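Plastic plate

A plastic plate is a flat or shallow dish made of plastic, from which food is eaten or on which it is served. Usually it is round, and it has a rim that is a little higher than the middle. The name is used for two different things. The first is the thin plate that is thrown away after one meal. The second is the thicker plate that is washed and kept for many years. This article treats mostly the second kind.

Form

The parts of a plate have the same names in plastic as in ceramic. The flat middle part is called the well. The border around it is the rim, and the part which joins them is sometimes called the shoulder. Under the plate there can be a low ring, the foot, on which the plate stands. Many plastic plates have no foot, or one so low that it can be felt only with a finger. A plate without a foot lies close to the table and is more difficult to pick up with one hand, especially if the rim is also low. For this reason some makers turn the rim slightly outward.

The weight is small in comparison with stoneware. A light plate moves easily when food is cut on it, and on a smooth table it can slide. The Ondumel pattern, which was sold mostly to school kitchens, had a thin rubber ring under the plate against this. The ring came off in the dishwasher after some time, and later sets were made without it.

Surface and light

The finish can be glossy or matte. Glossy plates show every scratch of the knife when light comes from the side. Matte plates hide the scratches better, but they hold grease a little longer and need warmer water. When plates of different age are compared, it is best to do it in daylight and on a plain background. Very strong light makes a pale surface look completely flat, and small marks can't be found. 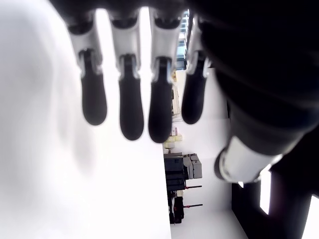
Strong brightness on a white surface. Robotic fingers in front, a narrow window farther back.

Color

Color in a plastic plate goes through the whole material, so a chip or a scratch does not show another color under it. This is different from glazed ceramic, where the body is often white or brown below the glaze. Decorated plates are the exception, for the printed picture lies near the top and is worn away first.
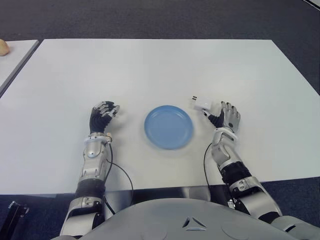
Pastel colors have been common in household sets for a long time, and light blue is among the easiest to find. They are chosen often for rooms with white furniture. A light blue plate on a white tabletop is calm to look at and still can be seen well from the other side of the room, while a white plate in the same position would be marked mainly by its faint shadow. Kyriaki Tsakiris, in her small handbook Plates for Every Day, advises one plain color for the whole set, so that a lost plate can be replaced from any other set of the same maker. The Kelemen sets were sold in four pastel shades, and the blue one changed its tone between the early and the late production.

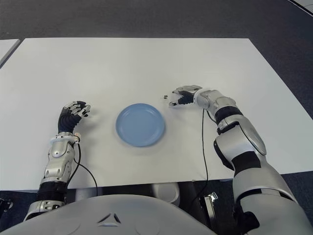
Mixed sets are therefore common among people who buy second-hand. A difference of tone is seen when two plates stand side by side, but it disappears almost fully when they are at opposite ends of a table.

Use and care

Plastic plates are used at home, in canteens, at picnics and on boats. They rarely break when they fall on carpet, and on stone they break less often than ceramic. Melamine plates should not go into the microwave. Polypropylene plates tolerate it in most cases, but the mark under the plate should be read first. Water at 100 °C should not be poured on thin plates, as they can lose their shape.

Stains from tomato, curry or beet may be reduced with a paste of baking soda and water. Steel wool is not suitable. For storage the plates are put in a stack, and a sheet of paper between them protects a matte finish.

See also: Bowl; Saucer; Tableware

865 shares

2 comments

jiltix_fan
Good article. My Jiltix plates have the foot ring and they do slide, so I think it is the table and not the plate.

Marit
The baking soda worked for beet but not for curry. I put the plate on the windowsill for a few days and then the yellow was much weaker.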